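Section 4: Setting Up the Diver Recall Unit

This section covers the surface half of the Perron diver recall system: the control box, the cable reel and the transducer. The belt receivers worn by the divers are covered in Section 5. Read the cautions before you put anything in the water.

Before you begin

The system sends an audible tone and a set of coded signals from the boat or dock to every diver in the team. It is meant for police, fire and port search teams working in harbors, canals and lakes. It does not replace line signals, and it must never be the only way of calling a diver back.

You will need:

Control box with shoulder strap
Cable reel, 80 feet
Transducer with stainless shackle
Battery pack, charged
Drop weight and weight line
Team log sheet

Check the serial number on the control box against the one on the transducer. They are calibrated as a pair at the factory. If the numbers differ, the unit will power up but the range figures in Table 3 do not apply.

Caution: Do not operate the transducer in air for more than 18 seconds. The element overheats when there is no water around it, and the damage is not covered by the warranty.

4.1 Fitting the battery

1. Turn the main switch to OFF.
2. Loosen the two thumbscrews on the rear cover and lift the cover away.
3. Look at the cover gasket. Wipe off any sand or hair. Replace the gasket if it is nicked or flattened.
4. Slide the pack in with the label facing up until the latch clicks.
5. Refit the cover and tighten both thumbscrews by hand. Do not use pliers.
6. Turn the main switch to TEST. The green light should come on and stay on.

If the light flashes, the pack is below the working level and should go back on the charger. If there is no light at all, see 4.6.

Note: Packs lose charge in storage. A pack that has been on the shelf since October should be charged again before a winter call-out, even if it was full when it was put away.

4.2 Connecting the cable and transducer

1. Set the reel on a flat part of the deck, away from the tending lines.
2. Remove the dust caps from both ends of the cable and clip them together.
3. Line up the red dot on the plug with the red dot on the control box. Push straight in, then turn the collar a quarter turn to the right.
4. Connect the transducer the same way.
5. Attach the weight line to the shackle. The cable must not carry the load.
6. Tape the cable to the weight line at arm's-length intervals, leaving a little slack between each piece of tape.

Caution: Never pull on the cable to free a snagged transducer. Use the weight line. If it will not come free, leave it and mark the spot with a float until the divers are out.

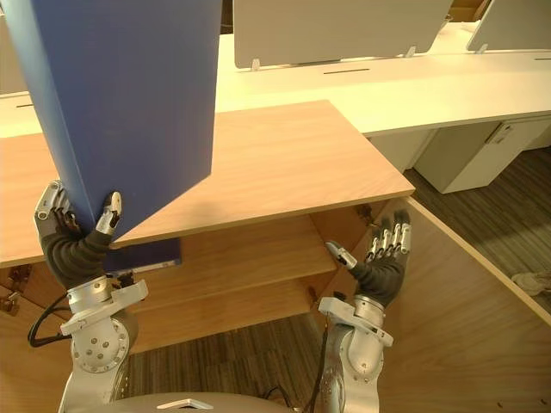

Gordon Fehr

4.3 Lowering the transducer

1. Confirm with the dive supervisor that no diver is directly under the boat.
2. Lower the transducer by the weight line, hand over hand. Keep the cable outside the rail and clear of the propeller.
3. Stop when the transducer is at half the working depth of the team. In water shallower than 10 feet, hang it midway between the surface and the bottom.
4. Tie off the weight line to a cleat. Leave one loose loop of cable on deck.
5. Write the depth and time on the log sheet.

Hulls, pilings and sheet steel walls block the signal. If the team is going to search the far side of a pier, move the boat before the dive or run a second unit from the other side. Turning up the output does not help a signal pass through a steel wall.

4.4 Signal check

The signal check is done twice: once with the divers at the surface, and once after they reach the bottom. Both checks go on the log sheet.

1. Tell everyone on deck that a test is coming.
2. Turn the main switch to ON and the output dial to LOW.
3. Press and hold SEND until the amber light comes on, then let go.
4. Wait for each diver to answer by hand at the surface, or by line pull at depth.
5. If any diver does not answer, turn the dial to MEDIUM and repeat.
6. If there is still no answer, call the dive off until the fault has been found.

The working range on MEDIUM in open water is 300 yards. Silt, boat traffic and layers of warm and cold water all cut the range. Do not plan a search pattern that uses the full distance.

Caution: HIGH output is for recall only. Do not select HIGH with a diver within 15 feet of the transducer. The tone can be painful and may cause a diver to lose direction.

4.5 Recall codes

The box leaves the factory with four codes loaded:

Code 1: Stop and hold position
Code 2: Return to the tender
Code 3: Surface now, normal ascent rate
Code 4: Suspicious object found, all divers withdraw along the entry route

Code 4 has a covered button. Lift the cover and press until the tone starts. It repeats until the main switch is turned to OFF, so that a diver who misses the first tone will hear a later one.

Note: Teams that already use a Clideser handset should check that the code numbers match. On older Clideser handsets, codes 2 and 3 are the other way around. Agree on one set of codes and write it on the slate carried by each diver.

4.6 If something does not work

No light on TEST: Take the pack out and clean both contacts with a dry cloth. Try a second pack. If there is still no light, replace the fuse (part 352).

Light is on but no tone: Check that both collars are fully turned. A collar that is only partway around will hold the plug but will not make contact.

Tone is weak or crackles: Raise the transducer and look for weed, mud or a cut in the cable jacket. Do not repair a cut with tape. Replace the cable.

Amber light stays on: The SEND button is stuck. Switch off, rinse the button with fresh water and press it several times.

After the dive, rinse the transducer and cable in fresh water and let them dry before winding them onto the reel. Put the dust caps back on. Storage and yearly service are covered in Section 7.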